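Door handle

A door handle is a fitting used to open or close a door. The term covers lever handles, knobs, pull handles and recessed grips.

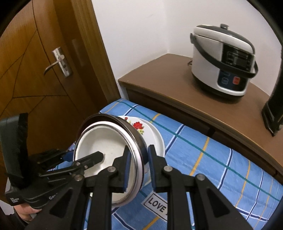 Most handles on hinged doors work a latch, a short sprung bolt that holds the door shut until the handle is turned. Handles on cupboards and sliding doors usually have no moving parts and only give the hand something to hold.

History

Early doors were commonly closed with a wooden bar or a latch lifted by a string or thong passed through a hole. Iron thumb latches, in which a small lever pressed from one side raises a bar on the other, were widely used on farm buildings and cottages and are still made for gates and sheds.

Turning knobs became common in houses during the 19th century, when cast metal, glass and pottery knobs could be produced cheaply. Lever handles were made in the same period but were slower to spread in North America, where the round knob remained the usual choice in homes for most of the 20th century.

Types

Lever handles have an arm that is pushed down to draw back the latch. They need little grip and can be worked with an elbow or forearm. Some are straight, and others curve or return toward the door at the end so that sleeves and bag straps are less likely to catch.

Knobs are turned with the whole hand. They take up less room along the face of the door but are harder to use with wet hands or with limited strength in the fingers.

Pull handles are fixed and are found on doors that have a roller catch, a closer or no latch at all. They are often paired with a flat push plate on the opposite face.

Flush pulls are set into the surface of the door. They are used on sliding and pocket doors, where a projecting handle would stop the door from opening fully.

Parts

The handle is joined to the latch by a spindle, usually a square steel bar that passes through the door. On a worn set the spindle may become loose in its socket, and the handle then droops or turns without moving the latch.

The fitting is covered by either a rose or a backplate. A rose is a small round or square cover behind the handle alone. A backplate is longer and may also hold a keyhole, a cylinder or a bathroom turn. Because the screw holes of a backplate are spread over a larger area, it is often chosen to hide marks left by an older lock.

Springs return the handle to its resting position. They may be placed in the lock case, in the handle or in both — heavy levers generally need the second spring.

Materials and finishes

Brass, stainless steel, aluminum and zinc alloy are the most common materials. Brass darkens with handling unless it is lacquered, and lacquer tends to wear first where the fingers rest. Zinc alloy is cheap to cast and is normally plated.

Wood, glass, porcelain and plastic are also used, mainly for knobs. Uncoated copper alloys can reduce the number of bacteria on the surface over time, although they still need regular cleaning.

Accessibility

Many building codes call for door hardware in public buildings that can be used with one hand and without tight grasping, pinching or twisting of the wrist. Levers usually meet this requirement and round knobs usually do not. Private homes are often exempt.

Maintenance

Loose handles are normally corrected by tightening the set screw on the neck or the screws behind the rose. A stiff latch can be treated with a dry lubricant. Abrasive cleaners may damage plated and lacquered finishes.

See also

Door closer
Latch
Mortise lock
Strike plate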